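The man who packs his groceries twice

Houshang Kiani does not trust a bag he hasn't folded himself. He says this early, before I have my coat off, and he says it again when I try to hang my own bag on the back of a chair.

"Look at that," he says. "You've got a handle inside out. You'll be fighting it at the checkout."

Kiani spent 19 years behind the counter at Amini, a corner grocery in Erkwood, and now teaches an evening class called Putting It Away. It covers bags, baskets and shelves. When the first session was announced in March, he expected two people, one of them his cousin. He got seven, and the cousin didn't show.

"People will pay for a class on knives," he says. "They own maybe one good knife. They own two thousand bags."

His favorite bags are the dark fabric kind, and he likes them with the top edge folded over. A folded lip holds the mouth open, he says, and the mouth is where most packing goes wrong. He is relaxed about wear. A few loose threads at the fold are no reason to throw anything out, and he has strong words for people who buy a new bag to match a new coat.

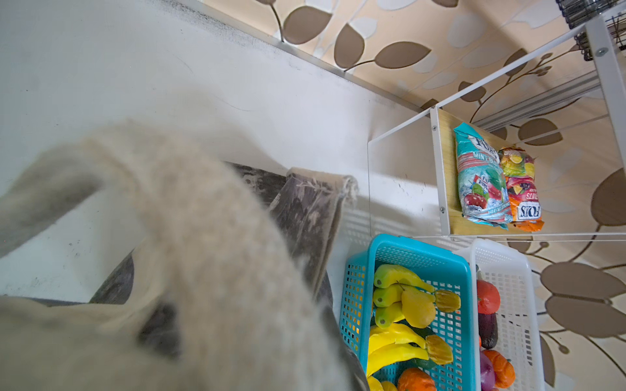
Candy is a separate subject, and he lowers his voice for it. Bags of candy should lie flat, side by side, on a shelf of their own. Stacked, they slide. Stood upright, they slump over like commuters. He favors a plain wooden board on a white metal rack, with a wire basket near it for whatever doesn't deserve a board.

And mints?

"Mints are candy," he says. "I've had this argument with Dariusz and I'm not having it with you."

Dariusz Jakubowski, who took the class and now helps run it, remembers the argument as a discussion. "I said mints could go in a drawer," he tells me. "He didn't speak to me until the break."

The wallpaper gets more compliments than the teaching. It has huge brown leaves on thin curling stems, and Kiani chose it over the objections of everyone he asked. Firouzeh Khosravi, his sister-in-law, wanted plain cream. She still brings it up.

"It's like putting your shopping away in a hedge," she says. "But the students like it, so what do I know." 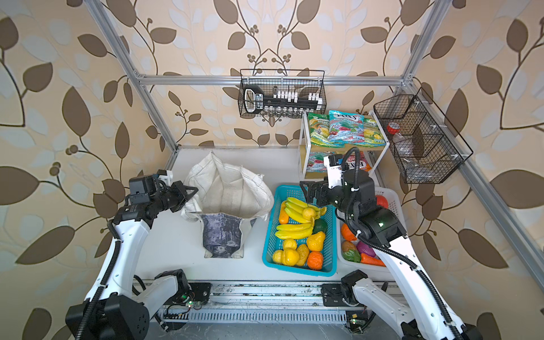 ERKWOOD, August 19, 2022

Fruit is where Kiani gets firm. He wants an open basket, the kind with a lattice, and he wants bananas where he can get at them. The practice bananas are plastic. He used real ones for the first two classes and ended up eating banana bread for longer than he cares to discuss.

"The plastic ones are good students," he says. "They don't bruise and they don't ask about mints."

A canvas tote stands next to the basket, off-white above and blue and purple below, its top bunched up. I ask if the bunching is correct. He looks at it for a while.

"It's a tote," he says. "You have to let a tote be a tote."

I ask what he makes of the plastic bags under my own sink. He wants a number. I say I've never counted, and he tells me that his neighbor Gergely Magyar did once, on a dare, and got to 906 before his wife came home.

"What did he do with them?"

"Put them in a bag," says Kiani.

The next course starts after the summer break, with an extra session on cans. On my way out he hands me my bag. The handle has been turned the right way, and somebody has folded down the top.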